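Prirnora community hall – fire & electrical walk-through

Exits: both clear. Rear door sticks, needs a shove. Fix before July.
Extinguishers: 5 checked, tags ok. One by the kitchen hung too high, lower it pls.
Emergency lights: hallway unit dead after 40 min. Replace battery.
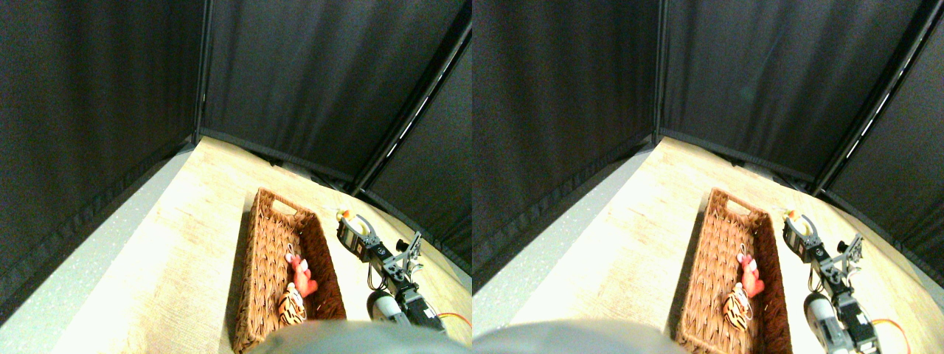
Checked by Hanane Gaber | 29 March 2021

Curtains: no flame cert on file for the dark ones. Asked Wovska for a copy, no anwser yet.
Power strips: two daisy chained in the office – unplugged, told Rachid.
Stairs: handrail loose at bottom. Still. Same as last time.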